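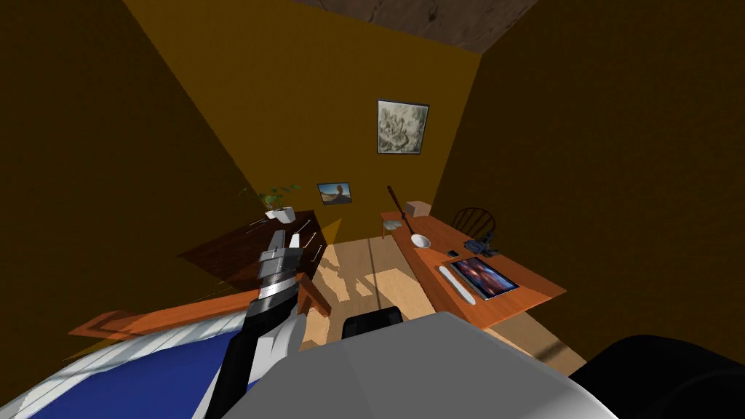 Computer-rendered room with orange-yellow walls, a dark plank ceiling and a dresser against the back wall.

OLLUS OPENS NOVEMBER SIGN-UPS FOR SALARY CAP HOCKEY, ENTRY CAP SET AT 1,000

For immediate release

Fantasy hockey operator Ollus has opened sign-ups for its new salary cap contest, the Skekus Cup. Starts November. Free to enter, one line-up per person, no late swaps once the first puck drops.

The trial run last spring drew 1,007 entries, which was more than the scoring pages could cope with on the busier nights. Entries for the full contest will close at 1,000. Players who finished the trial get first go, then it's open to everyone else.

How it works. Each manager picks a squad under a fixed budget of 86 credits. Two goalies, the rest skaters, no more than four from any one club. Prices move overnight. Unused credits do not carry over, a change from the trial after a lot of complaints about people hoarding them for the final week.

The contest runs for 36 rounds. Lowest scoring round is dropped from each manager's total, so one missed deadline won't sink a season.

Scoring has been reworked too. Blocked shots now count. Goalie wins are worth less, saves worth more. Power play assists stay as they were. Full table is on the contest page and wont change once round one has started.

Player prices and projections come from Mirnisum, the stats firm that supplied the trial. Projections go up by 4pm on match days, with a second update when starting goalies are confirmed. Managers can switch them off if they'd prefer to do their own homework.

The Kollár League, the private head-to-head format for groups of friends or workmates, is back alongside the main contest. Same budget, same prices, seperate table. Groups need at least six managers and can set their own play-off dates. Trial groups keep their name and history but must re-register before round one.

Prizes to be announced before the opening round. Terms, age limits and the full rules are on the Ollus website.

Press enquiries: Ollus press desk, via the contact form on the website. Logos and sample line-up sheets on request.

Ends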